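PKG 214 Packaging and Shelf Communication
Week 6 handout: Folding cartons and the secondary pack
Lecturer: Elaine Fagundes
Tutorials: Tainá Toledo

Read before the tutorial. Bring one empty carton from home, flattened if you can manage it without tearing the glue seam.

1. Terms

The primary pack touches the product. For toothpaste that is the tube. The secondary pack goes around the primary pack, and for most of this week that means a folding carton. The tertiary pack is the shipper, the shelf-ready tray or the wrapped pallet. Students often use "box" for all three in their assignments. Please don't. Markers can't tell which one you mean.

A folding carton is cut and creased from a single sheet of paperboard, glued along one seam and shipped flat to the filling line. A set-up box arrives already made, and we leave those until August.

2. Board and grain

Paperboard has a grain direction, set by the way the fibres line up on the machine. It folds more cleanly along the grain and resists bending across it. On a long, narrow carton the grain usually runs around the body, across the long creases, so that the panels stay flat and don't bow outward. Check this on your own sample by tearing a strip each way. The straighter tear follows the grain.

Board is sold by weight and by thickness, and the two don't move together. A bulky recycled board can be thicker than a virgin board of the same weight and still be less stiff. Quote both figures in your specification.

3. Panels and what goes on them

A tube-style carton has four body panels, a glue flap and two sets of end closures. The front carries the brand, the variant and one claim. Side panels are narrower and take the ingredients, directions, warnings and the maker's address. End flaps get the batch code and expiry, as these are printed on the filling line and need a clear patch without varnish.
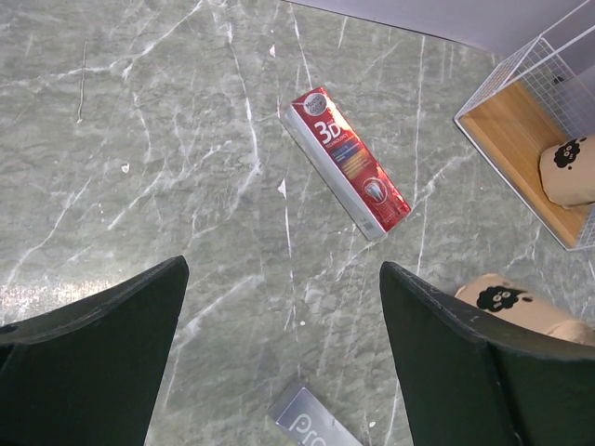

Colour has to survive the print process. Large solids show every scuff along the creases, where the ink film cracks and the board shows through. There are three common fixes: a tougher varnish, a board with a tinted core, or moving the solid back a millimetre or two from the fold. The last costs nothing, but the artwork people tend to dislike it.

4. Case: Hillow hand cream

Hillow moved its hand cream from a carton to a bare tube with a printed cap label. The supplier, Lacerda, had quoted 82 dollars per thousand cartons, so the saving looked simple. The tubes then wouldn't stand up in the trays used at the Mivstead warehouse, and 268 cases were repacked by hand before the first delivery. The second version kept the bare tube and added a divider to the tray -- cheaper than the carton, though by less than the original estimate.

Work out for yourselves which costs belonged in the first comparison and weren't there. Labour at the Skarkport depot is one of them.

5. Tutorial task

Open out your carton and draw the blank to scale. Mark cut lines solid and crease lines dashed. Label the glue flap, the dust flaps and the tuck flaps, and show grain direction with an arrow. Measure from crease centre to crease centre.

The drawing is worth 40 marks and the written specification 60. Late work goes to Tainá, with the usual form attached. The carton itself stays with you, but keep it until marks are released.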